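Home | Reviews | Opinion | Components | Archive | Contact

The toaster is a fair test, and the quote should say so

Yasaman Hassanpour
October 1, 2024

Prerer now sells its two-armed bench system as a service. The customer pays a monthly fee, receives the arms, the hands, the wrist and head cameras and a software licence, and sends in a list of tasks. Prerer trains the system on those tasks and returns a model. The published price is 900 a month per arm, so the real price is twice that, as nobody buys this system to use one arm. My view is that the hardware is worth the money, the service is not yet, and the gap between them lies in how the tasks are written down.

The hands deserve attention first. They are supplied under the Moradi name and fitted at the wrist with a camera that looks along the fingers. The links are rectangular and held with small hex-head screws, so a damaged finger can be opened with ordinary tools. The fingertip pads have a fine grip pattern. I would put the pads on the list of spares from the first day and ask for the price of a set in writing, which the brochure does not give.
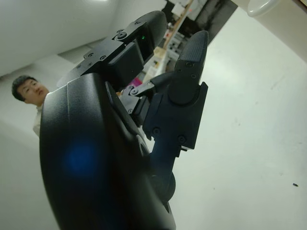 Hand from the wrist camera, showing the finger links, the textured pad and the status light.

A wrist camera has an obvious limit. The hand fills much of the view, and the part of the work that matters is often behind a finger. The head camera covers the bench well, but an arm reaching across the work can block it too. Prerer's answer is to feed both views to the model and let training sort out which to trust. This is reasonable. It does mean that a customer who moves the head camera after training has changed the product, and the manual gives this one line on its last page.

Now the tasks. The service offers three grades, and the standard demonstration for the middle grade is bread and a toaster. Some reviewers have called this a toy. I disagree. A slice of bread bends, sheds crumbs and varies from one loaf to the next. A slot is narrow and has metal edges. The toaster is light enough to slide if it is pushed, so the second hand may be needed to steady it. Few cheap household objects ask so much of a gripper in so small a space, and a fault found here will be found again with envelopes, filter papers or thin packaging.

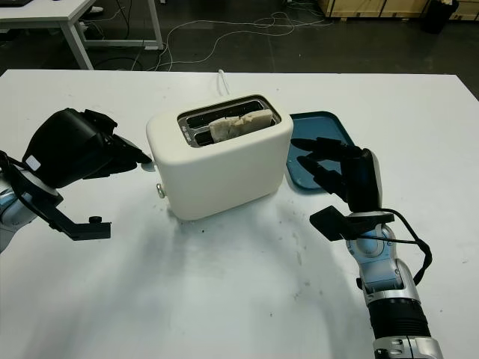 What the demonstration lacks is a definition of success. The task sheet reads "place bread in toaster". It does not say how far down the slice must go, whether a torn corner counts as a failure, or whether either slot will do. A slice standing proud of the slot might be a pass for one customer and a fault for another. The lever is not mentioned at all. If the lever is part of the job, it is a second task with a different kind of contact, and it should be priced and reported as one.

Prerer reports 2,598 training runs for the middle grade and gives a single success rate for all of them. I asked for the rate split by stage: grasp, carry, align, insert, release. The reply was that stages are not labelled separately. I find this hard to accept in a paid service. Release is where I would expect thin, soft items to go wrong, and a customer cannot improve a stage that is not measured. The rival service from Clirkuslow costs more and uses plainer two-jaw grippers, but its report lists each stage on its own line, with the failures sorted by type. For a small firm with one engineer, the better report may be worth more than the better hand.

There is also the matter of the bench. Crumbs collect on a white surface and change what the cameras see. Cables shift. A tray is put down at a different angle each morning. Prerer's contract calls these "environmental variation" and excludes them from the support terms. Yet they are the normal state of any bench where food or paper is handled - a system trained only on a clean one has been trained for a place the customer does not own. I would ask for a dirty-bench trial before signing, and I would expect the supplier to agree to it.

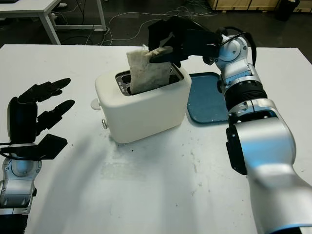
What I would change in the contract

Each task should have a written end state that a person with a ruler can check. Insertion depth, permitted damage and permitted movement of the appliance are enough for most work of this type.

Success should be reported by stage. If labelling is too costly for every run, 106 runs picked at random would be a start.

Camera positions should be recorded at handover, and the cost of retraining after a move stated in advance. The present wording leaves the cost to be agreed later, when the customer has little room to bargain.

The minimum term should come down. It now runs to the end of February whatever the start date, an arrangement that suits the supplier's accounts and has no technical basis that I can find.

With those four changes I would recommend the service to anyone with soft, thin or fragile items to handle. Without them I would lease the arms and hands alone, which Prerer allows, and pay for the training elsewhere.

Print this article | E-mail this article

Recent items
Piseo bench controller: second look
Clirkuslow revises its stage reports
Choosing a cable guide for wrist-mounted cameras
Moradi finger pads: wear and replacement
Letters: leasing against buying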